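Public Services Should Keep a Staffed Counter

By Delia Dumitrescu, Barros Institute for Local Administration
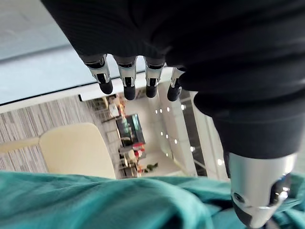 Metal fingers with black tips on a robotic hand.

Over the past several years, local governments have moved a large share of their business to online forms. Permits, school enrollment, property tax appeals and housing applications can now be completed from home in many places. The Institute has supported this work and continues to do so. It is our view, however, that the closing of service counters has gone further than the evidence allows, and that it should be paused until residents have been properly consulted.

The town of Vovham offers a useful case. Its council closed the last public counter in December and directed all inquiries to a website and a telephone line. In the months that followed, the town received 1207 written complaints concerning access to services. Of these, 454 came from people who had started an application online and were unable to finish it. The most common difficulty was a request for a document that the applicant did not have in the required form.

A clerk at a counter can settle such a matter in a few minutes. The clerk looks at the lease or the birth record, decides whether it will serve, and makes a note on the file. An online form can only accept or refuse. When it refuses, the resident must telephone, wait, and explain the problem to a person who cannot see the paper in question.

Supporters of full closure point to cost, and the concern is a fair one. Counters require staff, heating and a lease. Yet the savings reported by councils are seldom complete. Calls grow longer. Errors are corrected later and by more senior employees. Libraries and clinics find themselves helping people with forms that are outside their duties, and none of that time appears in the budget of the department that closed its doors.

Our colleague Ilídio Abreu has argued in these pages that the need for counters will fade as younger residents grow older. We do not share his confidence. Many of the people who come to a counter are comfortable with computers. They come after a death in the family, a divorce or a sudden loss of work, when their circumstances do not match the choices on the page. Such events occur at every age.

The Institute therefore recommends that every town retain at least one staffed counter, open a minimum of 14 hours each week, with some of those hours in the evening. Smaller towns may wish to share a counter with a neighbor, as Ollora and Bimach have done. Clerks should have the authority to accept documents and correct records on the spot, without referring each case to another office.

Councils considering further closures are asked to publish their full costs before a vote is taken, including the cost of longer calls and repeated applications. Written comments on these recommendations may be sent to the Institute's office of public affairs, in care of Adelino Magalhães. Comments may also be delivered in person at the front desk.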